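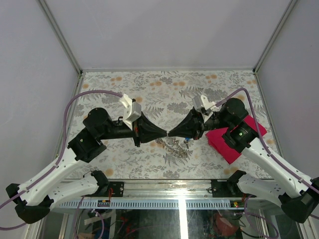

Zwei Greifer über geblümter Tischdecke

Sprechzettel: Abmelden, Trockenlegen, Ausschlachten. Was mit dem alten Wagen passiert, wenn ihn keiner mehr will
Flerkura-Hofabend, Brerkusden, Beginn 19 Uhr

Begrüßung, kurz halten. Getränke stehen hinten, Fragen bitte erst nach dem Teil mit den Flüssigkeiten.

Einstieg: Wer hat zu Hause ein Auto stehen, das »nur noch TÜV braucht«? Hände zählen, nicken, nichts sagen. Pause.

Dann der Primia. Mein erstes Verwertungsauto, 22 Jahre alt, Schweller aus Spachtel und Hoffnung. Der Besitzer wollte 2 Dinge: einen fairen Preis und dass ich den Rost »Patina« nenne. Eines davon hat er bekommen.

Papiere. Langsam sprechen, hier wird mitgeschrieben. Zulassungsbescheinigung Teil I und II, beide Kennzeichen, Verwertungsnachweis. Den Nachweis stellt ein anerkannter Betrieb aus, also kein Schwager mit Winkelschleifer. Wer den Wagen vorher im Internet »an Bastler« verkauft, bekommt mit Pech im nächsten Frühjahr Post, vom Bastler oder von dessen Knöllchen.

Trockenlegen. Batterie raus, Airbags auslösen oder ausbauen, dann Kraftstoff, Öle, Kühlmittel, Bremsflüssigkeit, Kältemittel. Für einen Kleinwagen rechne ich 90 Minuten. Im Prospekt von Nair steht weniger, dort ist aber auch noch nie eine Ablassschraube rund geworden. (Lacher abwarten. Falls keiner kommt: weiter.)

Teile. Was gut weggeht: Lichtmaschinen, Scheinwerfer, Türen ohne Beulen, Steuergeräte mit passender Nummer. Was nie weggeht: beige Sitzbezüge. Ich habe 8 Garnituren im Regal und gebe sie gern in gute Hände. Ernst gemeint, nach dem Vortrag bei mir melden.

Katalysator: Die Frage kommt sowieso. Ja, der ist etwas wert. Nein, nicht so viel, wie der Nachbar sagt. Fehlt er, sinkt das Angebot, und der Betrieb muss das Auto unter Umständen nicht kostenlos zurücknehmen.

Vor der Abgabe Handschuhfach leeren. Garagenöffner, Parkausweis, Felgenschlossadapter, und einmal ein Gebiss. Handy vom Bordsystem abmelden, gespeicherte Adressen löschen.

Zeitcheck. Wenn es knapp wird, den Abschnitt über die Restkarosse und die Schrottpresse streichen und gleich zum Rundgang. Feste Schuhe! Die Halle mit den Hebebühnen zuerst, das Reifenlager zuletzt, dort ist das Licht schlecht.

Fragen sammeln, Zettel mit den Öffnungszeiten auslegen.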